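Seeing Through the Wrapper
How a small software team is teaching a planner to doubt its own depth map

At Ploltia, the hardest thing to pick up this summer was not heavy and not fragile. It was soft, and it was inside clear plastic.

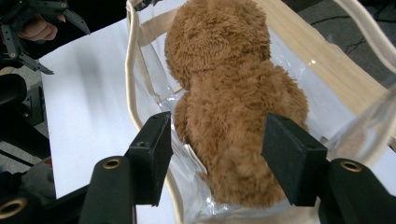 Farzana Baloch writes the perception code for the grasping project, which the team calls Jullow. Her problem is easy to explain. Clear film reflects light, and the depth estimate follows the reflection. The planner then believes there is a surface where there is only a wrinkle, and it closes the fingers too early.

"For months we tried to clean the depth," Baloch told me. "In July we stopped cleaning it."

The new version keeps the bad points and gives each one a confidence score. The planner, written by Yurani Henao, reads 32 frames before it commits to a finger width. If the score stays low, it opens wider and comes in again at a smaller speed. Fur makes this more difficult, Henao says, as the edge of a plush toy has no clear line even without a bag.

The demonstrations are recorded with hand-held grippers, and replayed in a tool named Manosico. It shows the planner's guess beside the path that the human hand took. Henao has seven open bugs in it. The oldest is about time stamps, and she wants to close it first.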